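4.2 What the work turned into

Before Tudeva arrived at the Junstead site, clearing a desk was something people did on the way to doing something else. It had no job code. After Tudeva it had a job code, a shift pattern and a laminated sheet explaining what a marker is. We mention the sheet early because three of our interviewees brought it up before we had finished setting out the consent forms.

The arrangement is easy to describe. Lahlou, which runs the site, wanted an automated tidying service for the meeting rooms it lets out. Celeck, which supplies the software, wanted demonstrations of tidying, and a great many of them. The people in between were former room attendants, reassigned to demonstration work at the same hourly rate with a new title. The title has the word "specialist" in it. The pay slip does not reflect this.

A demonstration is done with a gripper in each hand. The operator picks up, carries and puts down as usual, except that the fingers doing it are a few inches farther away than the ones they were born with. The target was 200 episodes per operator per week, and the project as a whole was budgeted at 2,000. Operators told us the first 50 were the hard ones, and that after those the difficulty was mostly staying awake. We found no one who missed the old work much, and no one who would call the new work easier. Several said their forearms had opinions about it.

Two changes deserve more attention than they got in the site's own review. The first is pace. A room attendant who drops a pen picks it up again, and that is the end of the matter. An operator who drops a pen has to decide whether the episode counts, and the rule on this was revised twice during our stay - once on a Wednesday at lunchtime, with the morning's work already logged under the old version. The second is judgment. Attendants used to decide what belonged where. Operators are asked to put things where the task card says, including when the card is plainly wrong, and the better operators found this the most tiring part of the day. One had taken to writing corrections on the cards in very small handwriting. The cards were replaced. The handwriting came back.

We also note that skill became visible to management for the first time, in the form of a completion rate, and that it immediately became something to be ranked. Before automation these same people had been good at their jobs for years without a chart.

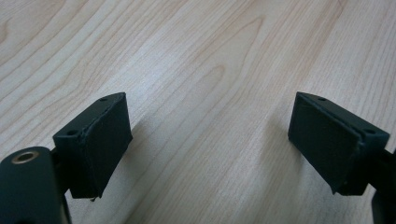
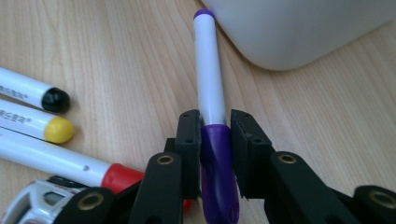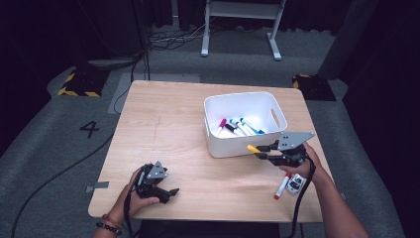 Figure 2. Desk-clearing work with hand-held grippers, on the pale wooden tabletop. Top: gripper open. Middle: gripper closed on the purple cap of a marker. Bottom: a gripper in each hand, the right one with a yellow-capped marker, next to the storage bin.

An operator who read a draft of this section replied that we had been too kind about the completion rate. It had moved the quick people onto the dull tasks, she wrote, and left the slow ones with the interesting objects, so by June everybody sensible had learned to be slow. She also asked us to record that the laminated sheet had a spelling mistake in it, and that she had reported it twice.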